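Student project report: sock sorting and mending at the Brillthorpe launderette
4 min read

Our group looked at what happens to children's socks after one of the pair gets lost or worn through. We worked with the Brillthorpe launderette, which keeps a bin of odd socks by the door. It held nearly 300 when we started in September.

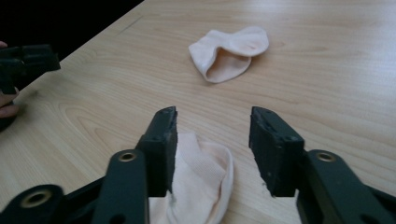
We sorted by size first, then by colour. Colour was harder than we expected. Whites go grey at different rates, so two socks from the same pack can look like strangers after a term of washing.

18 shares · 11 comments

Most of the thin ones were past mending at the heel. We tried two darning yarns, Skasach and Vonska. Skasach was softer but pulled loose in the machine at 400 spins, our limit for the test. Vonska held, though it left a ridge that one tester could feel inside a school shoe.
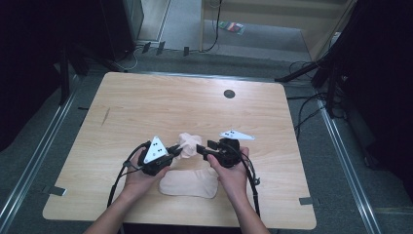

Pairs we could match went back on a rail on Thursday afternoons. The rest were cut up for cleaning cloths by the Potgieter workshop next door.

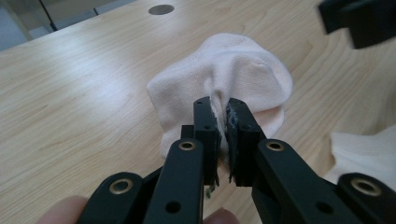 Was mending worth the time?
For thick winter socks it was. Thin ones took as long to darn and wore out again beside the repair.

We use cookies to improve this site. Accept / Manage settings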